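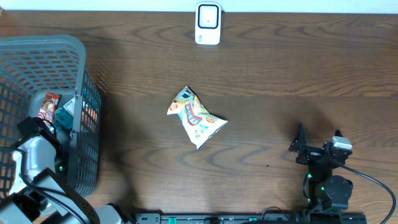 Figura 2. Bolsa de aperitivo arrugada sobre una mesa de madera oscura, junto a una cesta gris de paredes caladas.

3.2. Los envases flexibles en la recogida de superficies domésticas

El inventario de objetos registrados en los hogares del barrio de Beltrán comprende 3,002 entradas, de las cuales 291 corresponden a envases flexibles de alimentos. Se incluyen en esta categoría las bolsas de aperitivos, los sobres y los envoltorios de galletas, con independencia de que conservaran o no parte de su contenido. La clasificación sigue el esquema propuesto por Gallegos y Huerta para el estudio Purkano, con una modificación: los envases arrugados se codifican aparte de los que mantienen su forma.

La distinción responde a un problema práctico. Un envase arrugado ofrece pocos indicios externos de su estado, y los participantes discrepaban con frecuencia sobre su destino — basura, despensa o simple traslado a otra superficie. En la bolsa de la Figura 2, uno de los extremos aparece plegado y el opuesto termina en un borde sellado de aspecto metálico; el rótulo azul y rojo ocupa la parte central. Con esa sola información, el protocolo no permite asignarle la categoría de residuo, por lo que se anotó como «indeterminado».

De los 291 envases flexibles, 177 recibieron esa misma anotación en la primera ronda de codificación. Refugio Gallegos e Iraís Huerta revisaron los casos por separado y resolvieron las discrepancias mediante consulta con los hogares participantes.

Las cestas caladas plantean una cuestión distinta. En las entrevistas se mencionan como recipientes de paso: reciben ropa, juguetes o correo, y vuelven a vaciarse al final de la jornada. Su presencia sobre una mesa se registró, por tanto, como mobiliario auxiliar y no se sumó al recuento de objetos por ordenar. Los dispositivos electrónicos pequeños situados contra la pared, como el aparato blanco de la misma figura, se consideraron elementos fijos de la superficie — salvo indicación contraria del hogar — y quedaron fuera del análisis de la sección 3.3.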